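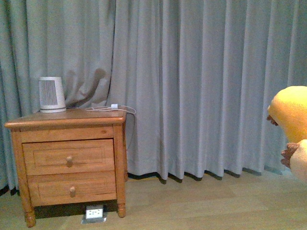
Honey-colored nightstand, gray-blue curtains, little white heater on top.

How I Hung a Whole Wall of Curtain Behind My Nightstand

I rent, my bedroom is drafty, and one wall is really not something I want to look at every morning. Paint wasn't allowed, so I went with fabric, floor to ceiling and all the way across. It took me one Saturday (okay, plus a long evening of hemming) and I love it!

What I used: a ceiling track from Pakent, four long panels in a dusty blue-gray called Cluvley, a box of glider hooks, hem tape, an iron, a drill and a pencil. The whole thing came to 188 dollars, and the track was the big chunk of that.

Start with the wall. Measure the width in at least two places, since old rooms are crooked and mine is no exception. Then double it. My first try was one and a half times the width and it hung there like a bedsheet. With double, you get those deep pleats that go from light to dark all the way along, and they do most of the decorating for you.

Next, the track. I set mine 3 inches out from the wall so there's a bit of air back there and the fabric can move. Find your joists, pencil your line, and drill. Please get somebody to hold the other end. I used a stack of books on a ladder, and I don't recommend it.

Hang the panels before you hem them! I know, it feels backwards, but let them hang for a couple of days and then pin. You want the hem sitting just above the floor, so it clears the boards when you slide it and doesn't drag dust around. I pinned every foot or so, took everything down, ironed in the hem tape, and put it all back up. If your floor slopes, go by the floor and forget the tape measure.

To get the folds straight, pull the curtain fully open, tie it loosely in two or three spots with scrap fabric, and leave it overnight. My right side came out lovely and regular. The left side is looser and more bunched up, and I've decided I can live with it.

Now the furniture. My nightstand is a secondhand find, two drawers, round wooden knobs, turned feet, and that warm orangey wood I used to think was dated. Against blue-gray it looks great! I paid 65 dollars for it at Gorkby and all it got was a wipe with Vasiliauskas wood soap and a bit of wax on the drawer runners. Pull the nightstand forward enough that you can run the curtain behind it without it catching on the back corners.

One word on heaters, if you keep a small one in the bedroom like I do. Never run it near the curtain. Mine gets moved to a clear patch of floor, at least 3 feet from any fabric, before it gets plugged in, and it's off before I go to sleep. Check the manual for yours, too.

For washing, I do one panel at a time on cold and hang it back up damp. The creases drop out by the next day. My next wash is due in December, and I'll be trying it without the iron.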